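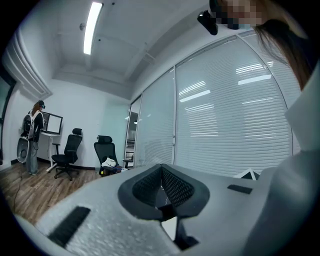 Nhung Hà wrote to ask whether a cutting board that smells of onion after washing has to be thrown away, and whether the answer is different for a board that smells of fish. In most cases the board can be kept. The guidance on this page has been revised in response and now covers boards, knives, sponges and the sink area.

Boards

Wooden boards should be washed by hand immediately after use, on both faces, even when only one face has been cut on. Washing a single side lets that side swell, and the board will begin to cup. Stand the board on its edge to dry, with space for air on either side. A board left lying on the counter dries unevenly and may develop a musty odor underneath.

For lingering odors, scatter coarse salt over the damp surface and rub it in with the cut face of half a lemon. Leave the paste in place for 5 minutes, then rinse with cool water and dry with a clean towel. Fish odors may need a second treatment. Hot water should be kept for the final wash.

Oil wooden boards when the surface looks pale or feels rough. Food-grade mineral oil is suitable. Olive oil and other cooking oils turn rancid in the grain and should not be used. Apply a generous coat in the evening, leave it overnight, and wipe away what has not been absorbed.

Plastic boards may go in the dishwasher if the manufacturer permits it. Replace a plastic board once the cuts are deep enough to catch a fingernail. Households that prepare raw meat often are advised to keep one board for that purpose and to store it apart from the board used for bread and fruit.

Knives

Knives should not be left in the sink. They are hard to see under suds, and prolonged soaking loosens riveted handles. Wash each knife singly, with the edge facing away from the hand, and dry it before putting it away.

A honing rod straightens an edge but does not sharpen it. A few light strokes on each side before cooking will keep a good knife serviceable between sharpenings. When a knife slides off the skin of a ripe tomato, it is due for a stone. Demetrius Mercado has pointed out that an earlier version of this page recommended drawing the knife across the unglazed foot of a ceramic mug. The method does work in an emergency, but it removes metal unevenly and has been taken out of the main advice.

Sponges and cloths

Kitchen sponges should be wrung out after every use and kept where they can dry – a wire holder is preferable to a closed dish. Discard a sponge that smells, whatever its age. Dishcloths may be washed with towels on a hot cycle. Fabric softener leaves a coating that reduces absorbency and is best omitted.

A cloth that has wiped up juices from raw poultry should go straight to the laundry. Paper towels are a reasonable alternative for this task.

Sink and drain

Grease should be poured into a can, allowed to set, and placed in the trash. Running hot water behind it only moves the blockage farther down the pipe. For a drain that is slow but still moving, remove and clean the strainer first, then clear the trap if necessary, with a bucket set beneath it.

Chemical drain openers must never be combined with each other or with bleach. If one has already been poured and the drain remains blocked, do not open the trap. Call a plumber and state which product was used.

Rubber sink stoppers harden with time and begin to leak at the rim. Measure the drain opening before buying a replacement, as stoppers that look alike on the rack often differ slightly in size.

Page revised 5/19/25. The section on cast-iron pans will be updated in June.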